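Shelving and storage check, Hodbridge workroom, October

Walked it with Kornél Bárány before lunch. My comments are next to each item, sorry if I ramble!

Uprights straight and feet level – OK. The back run leaned last time, but Kornél shimmed it and it's solid now.

Shelf clips fully seated – FIX. Two were only half in on the Bratus unit. I pushed them home by hand, but please get a mallet on them.

Load labels readable – OK, mostly. The limit is up to 50 kilos a shelf and somebody keeps stacking paint on the top one (you know who you are).
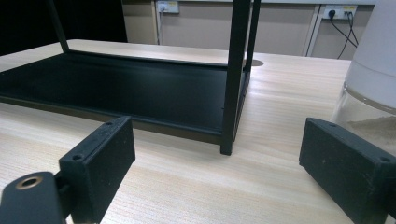 Wall anchors tight – OK. I gave every one a good tug and got nothing but dust in my eye.

Aisle clear – FIX. Boxes from the Jakab order are still in the way of the fire door. Please move them today!

Step stool – OK. New rubber feet, lovely and grippy.

Sharp edges capped – NOT CHECKED on unit 49, I ran out of time. Hajnalka Kovács has the spare caps and says she'll do it when she's in next.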